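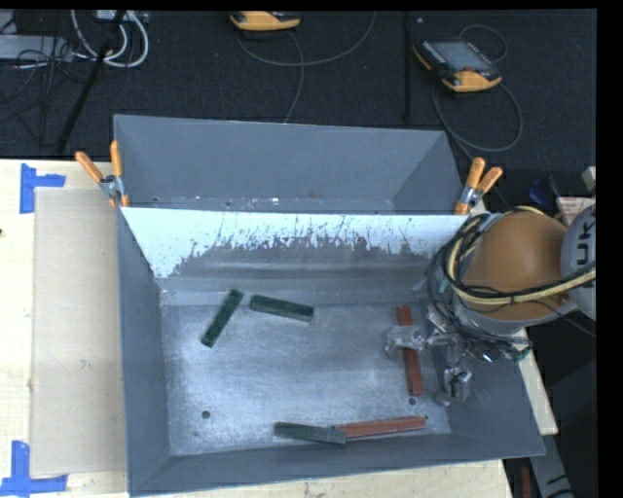
**How long should I soak dried chickpeas before making hummus?**

Leave them overnight in plenty of cold water with a spoonful of baking soda, then drain and rinse before they go in the pot.

I'm asking for more than that, though, because that line is all my cookbook gives me and my hummus still comes out grainy. I soaked a bag of chickpeas last night, boiled them for 35 minutes and they were soft enough to eat in a salad but the blender left little bits everywhere. Do I need to soak longer? Peel them? I'd love to get it smooth like the tubs from the deli on Lewis Street.

*Posted 2 September 2019*

**Nelly Marulanda**

Oh, you're so close! Your soak is fine, it's the boil that's too short. For salad you want a chickpea that holds its shape, but for hummus you want it falling apart, skins floating off, almost embarrassing to look at. Put a little more baking soda in the cooking water (half a teaspoon for a one-pound bag) and keep simmering until you can smear one between two fingers with no grit at all. Mine usually need another 30 minutes past the point where you stopped, and old beans can take a lot longer than that, so go by the smear and forget the clock.

Then blend them while they're still warm! Start with the tahini, lemon juice and garlic on their own until it goes pale and thick, add a splash of ice water, and only then the chickpeas. Let the blender run a good 8 minutes, scraping down the sides when it gets stuck. I skim off whatever skins come up during the boil and leave the rest. I used to peel every single one in front of the TV and I really can't taste the difference now that I cook them properly.

Salt at the end, and more lemon than you think.

**Berwyn Trevor**

canned works too, just boil them again with the baking soda for a while. Also check how old your bag is, I had one from the back of the pantry that never got soft no matter what I did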